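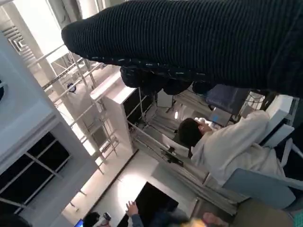

1. Background and aim

The Zekine layout guide, handed out to our unit at Pridstead, claims that a gridded surface makes a shared table easier to keep in order. It runs to 713 words and cites no trials. Our group was asked to test the claim in a working room with chairs, cabinets and cables in it. We doubted it from the start and should say so.

2. Materials

We used a small table, a green cutting mat with a white grid, a pink bowl and a few food-shaped items. The budget was $200 and we didn't spend all of it. The bowl was chosen for its colour, which is easy to tell from green at a glance. The guide recommends a neutral bowl but gives no grounds for that, so we ignored it.

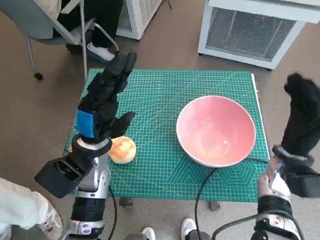 Figure 2. Bowl on the right half of the mat, round yellow-orange item to the left.

3. Method

A placement counted as tidy if the item sat wholly on the mat, clear of the bowl's rim and touching nothing else. The guide's own wording, "in harmony with the grid", couldn't be scored. Two of us tried it separately and disagreed on nearly every layout. We logged 483 placements, half with the grid side up and the remainder (one extra) on the plain side.
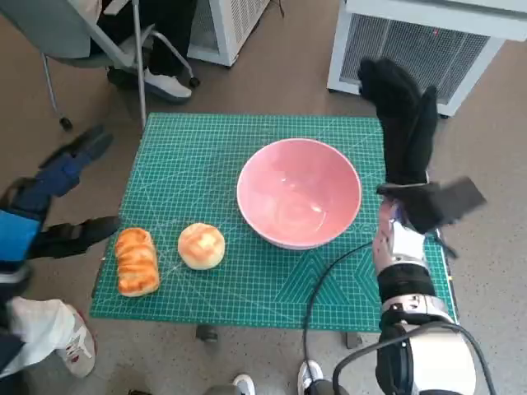
Figure 3. Empty bowl, with an elongated bun and a round bun to its left.

Buns were harder to score than we'd planned for. A long bun can be lined up with a grid line, but a round one has no direction at all, and the guide doesn't mention round objects. The printed shapes near the lower right of the mat also interrupt the grid where some people like to put things.

4. Results and doubts

Of all placements, 86 failed our test. The failures were split almost evenly between the two sides of the mat, so we can't say the grid did anything. Defenders of the guide may answer that our table was too small, and they could be right. The Kondo and Man worksheets we were given as further reading make the same claim, again with no data behind it.

We also knew which side was up while scoring. A second marker working from unlabelled notes would fix that, and we'd want it done before anyone buys more mats.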